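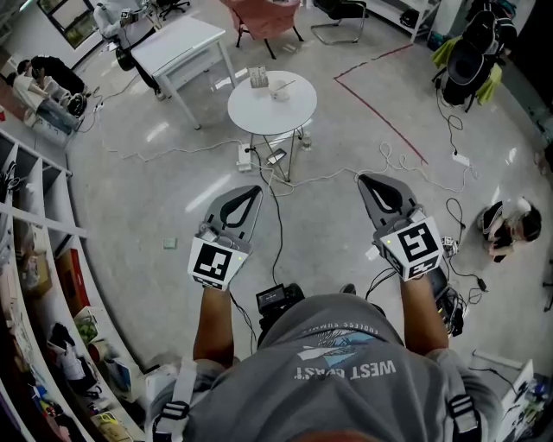 I spent most of this semester reading T-shirts. My project was on place names in clothing, meaning the towns, coasts, states and made-up beach clubs that get printed on shirts nobody bought in that place, and I wanted to know which words show up, what style of lettering they come in, and what pictures get put with them. A gray one with WEST COAST in white is a pretty good example of the kind I mean. It has a little blue-and-white mountain graphic and then ENDLESS SUMMER curved underneath, so you get a coast, a mountain and a season all on one shirt, and still no actual town! I ended up calling these "floaters" in my notes (my own word, sorry), because the place they name is too big to stand in.

My first idea was a lot bigger. I was going to compare shirts from the 1980s to now, and I even wrote that in my proposal, but old shirts are hard to date unless somebody printed a year on them. So I cut it down to whatever I could find on the racks in two stores: Terkolard, which is the big discount place out by the highway in Nerkton, and Atinga, the thrift store downtown. Terkolard gave me new shirts and Atinga gave me used ones. I went in the mornings, mostly in April, with a clipboard, and yes I got asked if I worked there.

For each shirt I wrote down the words exactly, the color of the shirt and the ink, whether the letters were straight or curved, and the graphic if it had one. I skipped sports teams and colleges. I also skipped anything with a band on it, even when the band was named after a place, and I went back and forth on that one for a while. By the end I had 123 shirts in the spreadsheet.

So, the results. The new shirts were mostly floaters. Coasts, "California" with no city, "Pacific" something, "Mountain" something. The used shirts were way more specific: family reunions at a certain lake, a chili cookoff, a dental office picnic. My favorite was a green one from the Clumulley Library Summer Reading Club with 2004 on the sleeve, and it was also the oldest shirt I could put a year to. Somebody had clearly loved that thing, the collar was falling apart.

Then there are the fake dates. I wasn't planning to look at these, but "Est." kept turning up and I had to add a column. Terkolard had a surf shirt that said EST. 1705. Surf shop, 1705! I asked at the counter if they knew anything about it and the guy just laughed. I think the date is there to make the shirt look like it belongs to some old company, and the number itself doesn't matter much as long as it has four digits.

The lettering part took the longest and I'm least sure about it. Curved text came up a lot on both sides, usually over or under a picture, and blocky capitals were the most common style by far. I wanted to say that curved letters copy old college and gas station shirts, which is what I believe, but I couldn't find a source that really backed it up, so treat it as a guess.

The best help I got was from Rogério Assunção, who runs a screen printing shop and let me hang around for an afternoon. He told me a lot of the designs come from books of ready-made art, and customers pick a picture first and the words second. Somebody likes the palm tree, then they ask what should go under it. He also said white ink on a darker shirt needs a base layer and an extra pass through the dryer, so when I see a cheap shirt with white letters now I look at how thick the ink is. I can't stop doing it. My sister has asked me to quit touching people's sleeves.

What I'd do differently: start at the thrift store, because the new racks repeat and I wasted a whole visit writing down the same shirt in five sizes before I made a rule about it. I'd take a color card too. My notes say "tan," "sand," "beige" and "oatmeal," and I have no clue anymore which of those were the same shirt color. And I'd ask the people wearing them. I only looked at racks, so I can't say if anyone picks a coast shirt for the coast or just because it was soft and on sale.

The spreadsheet is turned in with my notes. Column F is the fake dates.

Home Student Projects Spring Course Pages Library Contact Back to Top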